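Tea stains on a light tabletop, and where should the spoon go?

Asked 27 Aug 2024 in Kitchen & Dining

Hi everybody! I have a pale blue-grey table that I love to pieces, and it has picked up some thin reddish-brown lines over on the left, plus the usual streaks and smudges. I'm a big tea drinker (my sister would say far too big) and my mug and spoon more or less live out there all day long. I'm guessing the lines are tea, but I couldn't swear to it. I've wiped with plain dish soap twice and don't see much change. 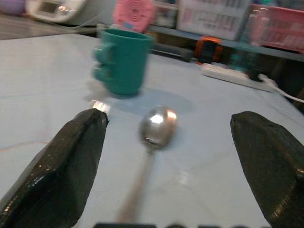 Photo: Úna Ó Súilleabháin

The teal mug with the bumpy handle is my everyday one, and the spoon just gets laid flat on the table next to it, I'm afraid. The top has a little shine to it and I don't want to dull it. Is there something gentle I can try, and do any of you have a nice way of keeping the spoon off the table?

2 answers

Answer 1 (accepted)
Oh, I do like that mug! For the lines, mix baking soda with enough water to make a soft paste, dab it on with a damp cloth, and leave it 4 minutes or so while you put the kettle on. Then wipe with light pressure and rinse well, going over it with clean water until there's no chalky film. Please try it first in a corner where you won't mind, as baking soda can take the shine off some finishes, and skip the scrubby side of the sponge altogether. If the lines have a feel to them when you run a fingernail across, they may be scratches with color caught in them, and then I'd go easy and maybe just live with them. My own table has plenty and we still eat at it.

As for the spoon, I keep a saucer out. Any old saucer, the odd one left over from a set is perfect, and it goes in the wash with the mug at night.

Answer 2
magic eraser but not too hard. also get a spoon rest they're like 2 bucks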